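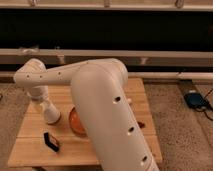
Ticket 2218: Success rate drops after table swap, cannot reproduce reported result

Project: Guvis
Component: Talon (policy evaluation)
Opened by: Xuân Hồ
Opened: Monday, July 14, 2025
Status: Resolved, one follow-up open
Priority: High

Summary

The Talon policy no longer reaches the success rate we put in the draft. The draft says 51 successes in the standard evaluation set for the bowl task. Rerunning the same checkpoint on the wooden table gave 19. Nothing in the policy code has changed between the two runs. The checkpoint hash matches.

What I expected

The same result within a few trials. We have rerun this set before on the old table and the spread was small.

What happens instead

The arm moves to the correct side of the table and comes down over the object, then stops too high. The gripper closes on air. The policy does not retry. It goes on to the bowl and opens as if it were carrying something. Most of the failures look like this. A smaller group fails on the sideways approach, with the gripper landing between the object and the bowl.

Steps to reproduce

1. Load the checkpoint from the draft.
2. Home the arm and start the fixed camera.
3. Set out the objects from the layout sheet, orange bowl included.
4. Run the evaluation script with the default seed list.
5. Score from the recorded video, using the rules in the protocol file.

Log

Entry 1, Xuân
Checked the obvious things first. Gripper opens and closes on command. Joint readings at home match the saved values. No dropped messages in the controller log. Restarted everything and ran a short batch. Same failure.

Entry 2, Xuân
Replayed a recorded demonstration open loop, no policy involved. The arm followed the joint path correctly, but the gripper finished above the object by the same gap I see in the policy runs. The demonstration was recorded on the old table. So at least part of this is table height and would hit any method that learned absolute heights.

Entry 3, Stoyanova
Please measure before changing anything. If we move the table and recalibrate the camera in the same session we won't know which one fixed it.

Entry 4, Xuân
Measured from the arm base to the tabletop at each corner. The new top is 2 cm lower than the old one. It is level. Wrote the values into the rig file under a new name and left the old ones alone.

Entry 5, Xuân
Raised the table on blocks to match the old height. Camera not touched. Reran the full set. The high stops are almost gone. The sideways misses are still there, so they have a separate cause.

Entry 6, Xuân
Went through the video of the sideways misses. They cluster in layouts where the lower part of the arm comes between the camera and the bowl. In those frames you can see the left side of the bowl and its rim, and the rest is behind the big link. The small black angular piece near the front of the table stays in view. Things on the far side of the link hardly show at all.

On the old table the camera sat further over and the arm covered less. The training data has very few frames with the bowl half hidden.

Entry 7, Stoyanova
Can you confirm that with a test that doesn't depend on looking at the videos? I can believe the explanation, but we picked those episodes after we knew they had failed.

Entry 8, Xuân
Yes. Took successful episodes from the old table and masked the image region that the link covers now. Ran the policy offline on the masked frames and compared its predicted targets with the originals. With the mask on, the target shifts toward the visible edge of the bowl. Masking an area of the same size over bare tabletop causes almost no shift. That agrees with the sideways misses in both direction and size.

Entry 9, Xuân
Moved the camera back to the position in the old calibration file. Recalibrated. Blocks still under the table. Full set rerun with the default seeds: 51 successes, same as the draft.

Entry 10, Stoyanova
Good. Next question is what we report. The number in the draft is correct for one table height and one camera position. A reader would take it as a result for the task in general.

Entry 11, Xuân
Agreed. I suggest we report both conditions. The matched setup goes in the main table and the shifted setup goes right under it, with the lower number in full. The masking test becomes a short section on occlusion. The Brandness baseline has to be rerun in the shifted setup too, or the comparison isn't fair.

Cause

Two separate problems, both from the table swap.

First, the policy learned a fixed grasp height. The new tabletop was lower, so the gripper stopped short of the object.

Second, the camera was moved to fit the new table, and from the new position the arm hides part of the bowl in some layouts. The policy aims at the visible part of the bowl.

Resolution

Table raised to the old height. Camera returned to the old position and recalibrated. Rig file now stores tabletop height, and the evaluation script refuses to start if the stored height and the measured height disagree.

Changes to the method

Tabletop height is now given to the policy as an input. Training adds random masks along the area the arm can cover. An early checkpoint trained this way does better in the shifted setup, but it has been run on one seed list only, so I am not putting a number in this ticket.

Notes for anyone rerunning this

Do not score from the live view. Score from the recording.
Keep the black cables on the carpet clear of the table legs before you start.
If an open-loop replay misses, stop there. There is no point in evaluating a policy on a rig that can't replay its own data.
Save the rig file with the results. The October runs were saved without one, and we can't say for certain which camera position they used.

Follow-up

Brandness baseline, shifted setup, full set. Assigned to Xuân. Ticket stays linked until the numbers are in.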